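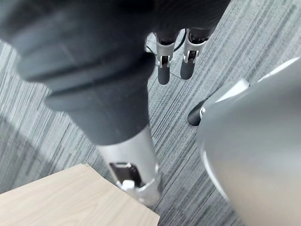

Manano Shared Workshop > Members' Forum > Arms & Hands Group

Thread: Wrist camera now sees the thumb and very little else

prusura_pete wrote:
Camera is mounted at the wrist as agreed. Picture from it at the top. I would like to congratulate everyone on a fine close-up of the thumb sleeve, with a sliver of wood in the corner for those who came to see what the hand is working on.

The sleeve is the problem. It bunches up into those big folds and eats the middle of the view. I can just about tell where the tip is next to the wood, and the tip is blurry because the focus is set for somewhere down near the carpet. Very good carpet, by the way. I now know it better than my own.

I'd like to move the mount out 46 mm and tilt it. Objections?

gearlash wrote:
Objection. Move it out that far and it hits the first thing the arm reaches past. We had this argument in March and the bracket lost.

Take the sleeve off. It came with the hand, it's there to look tidy, and it does not look tidy.

Fenna Bosman wrote:
The sleeve stays on, please. I am the one who took the last thumb apart to get the fluff out, and I did it with tweezers, over a carpet, so I have opinions. If you want it smaller, trim it. There's plenty of slack in those two folds.

While you have the thing in front of you, look at the thin black cable between the two fingers at the top. It hangs in a nice loop, right where a finger curls. I'd like that clipped before it gets eaten.

prusura_pete wrote:
Noted on the cable. I was so busy resenting the sleeve that I missed it.

skalov59 wrote:
New here, so forgive the basic question. Why do you need a camera on the wrist when you've got one up top? I'm building a much smaller hand at home (three fingers, servos, a lot of regret) and was going to get by with one overhead.

gearlash wrote:
You can get by with one overhead until the hand gets in front of the thing it's grabbing, and grabbing tends to involve that. Here's the view from up high with the binder job set up. Have a look at where the thumb is and tell me how far it is from the cover.

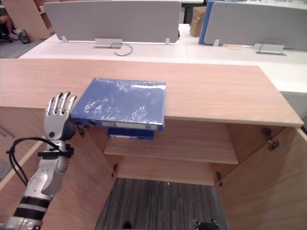

Binder on the cabinet, hand standing at its left edge. Seen from the head camera.

skalov59 wrote:
OK, point taken. Could be touching, could be a finger's width off. The shine on the cover doesn't help either.

Why is the binder hanging over the front?

gearlash wrote:
So there's an edge to get hold of. Flat on the top, all the way back, you're asking a metal hand to pick up a playing card. With the spine sticking out it has something to pinch.

kovalchuk_k wrote:
I'll disagree with the whole setup while we're at it. That binder has a finger hole in the spine. Somebody at a stationery company solved this problem decades ago for creatures with worse grip strength than ours. Hook a finger in, pull, done. You don't need thumb opposition and you don't need to see the thumb, so Pete can leave his camera where it is.

prusura_pete wrote:
Have you compared the hole with the finger? It's a small hole. And then the binder is dangling from one finger and has to get onto the shelf with the other one, past two open doors. I'd want to watch that from the next room.

kovalchuk_k wrote:
I would pay to watch it from the same room.

Fenna Bosman wrote:
Could we shut the doors for the pick and open them for the place? The left one swings out toward the arm, and I don't love having a hinge to aim around.

gearlash wrote:
Then something has to open them, and that something will be me, 85 times an evening. Doors stay open.

skalov59 wrote:
Also, what's the black strap on the wrist for? There's a cable looping out from it. I was going to run everything up the inside of my forearm, but if there's a reason to keep it outside I'd rather hear it before I close mine up.

prusura_pete wrote:
Outside, every time. You will want to get at it, and you'll want to on the day after you glue the cover down. Leave a loop big enough for the wrist to turn all the way, then strap it. Mine could be shorter. It's on the list, below the sleeve, the focus, and now Fenna's finger cable.

Fenna Bosman wrote:
Post the list, then, so we can all pretend to pick something from it.

prusura_pete wrote:
1. Trim the sleeve (not remove, Fenna)
2. Refocus for the fingertips
3. Clip the cable between the fingers
4. Shorten the wrist loop
5. Try the mount at half the distance I asked for, and measure before gearlash does

gearlash wrote:
I've got the calipers already. Bracket file is in the shared folder as mount_1155, don't print the one next to it.

kovalchuk_k wrote:
6. Finger hole.

prusura_pete wrote:
There is no 6.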